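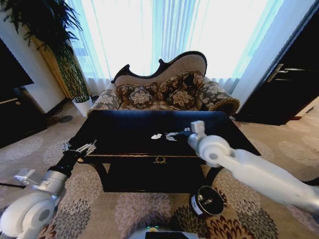 Figure 4.1 Clearing a coffee table. The white bits on the black top are the job; the open tin on the carpet stands by the right table leg.

Chapter 4
When Part of the Job Leaves

I started out cleaning rooms. I mention it early because it colors everything in this chapter, and you should be able to argue with me about it. I was nineteen, I had a cart with one bad wheel, and I could turn over a guest suite in the time it took my supervisor to finish a phone call (she liked long phone calls). So when I first read a proposal for putting robots into housekeeping, I went straight to the page about what the staff would do instead. It was four lines long!

Chapters 2 and 3 dealt with factories and warehouses, where the work had been chopped into small, repeatable pieces long before any machine arrived. Housekeeping is a different animal. Look at the room in Figure 4.1 and think about it the way a room attendant would. There's a patterned settee with four cushions, a patterned carpet, a glossy tabletop, a big feathery plant in a pot. Picking small white scraps off black lacquer is about as easy as litter gets, if you ask your eyes. Now imagine the same scraps down on that carpet, in among the flowers. A person adjusts without noticing. A machine has to be built, taught or helped to do it, and the helping is work that somebody gets paid for – or doesn't.

That last part is what we'll spend most of our time on.

The case for this chapter is Stallell, a company that runs furnished guest suites for people on long stays. Stallell brought in robots from a supplier called Panine to do what its managers called "surface tidying": tables, shelves, desks, anything between knee and shoulder height. Bathrooms and beds stayed with people. The plan covered 200 suites and a housekeeping staff of 90, and I spent a June there following both. I carried a notebook and mostly got in the way.

What did I expect to see? Fewer people, I suppose, or the same people going faster. What I saw in the first weeks was a lot of standing in doorways. Attendants would start the robot on a sitting room, go make the bed, come back, and watch. Some of them watched because they'd been told to. Others watched because they didn't trust it near a guest's things, and a few just found it interesting (I was in that group, I'll admit). Nothing in the schedule allowed for watching. The old schedule counted rooms, and the new one counted rooms too, only more of them.

Then there was the logging. Each time the robot paused and asked for help, the attendant had to pick a reason from a menu on a tablet. Over the month the staff made 565 of these entries, and I read every one of them over a very long Sunday. The most common choice was "other." When I asked people what "other" meant, I got wonderful answers. It meant a piece of paper that could have been trash or could have been a phone number. It meant an earring. It meant "I wasn't sure either." These are judgments attendants had been making silently for years, and now they were being asked to make them out loud, in writing, on the clock, at the same pay.

I want you to hold on to that, as it'll come back in the section on job grading. The robot took over some of the picking up. Deciding what counts as trash stayed put, and it got more visible.

Opinions at Stallell were all over the place, and I've tried not to tidy them. Attendants with sore backs tended to like the thing, especially for low tables. Those who were proud of their speed tended to hate it. One shift lead told me she missed the sitting rooms because they were the easy ten minutes of her day, the place where she got her breath back before the bathroom. Take the light work out of a job and what's left is heavier, hour for hour, even if the day is the same length. We'll put some numbers on this in Section 4.3.

Before you go on, try something. Pick a job you've held, any job, and write down 7 tasks you did on a normal day. Mark the ones that gave you a rest. Mark the ones where you had to decide something. Keep the list handy, since we'll use it again when we get to the Nultia agreement and the Sveinbjörnsson method for breaking a job into tasks.

4.1 What counts as a task?

Ask a manager and an attendant to list the tasks in cleaning one suite and you'll get two lists. At Stallell the manager's list fit on an index card. The attendants' list ran onto the back of the page, and they were still adding to it when the break ended.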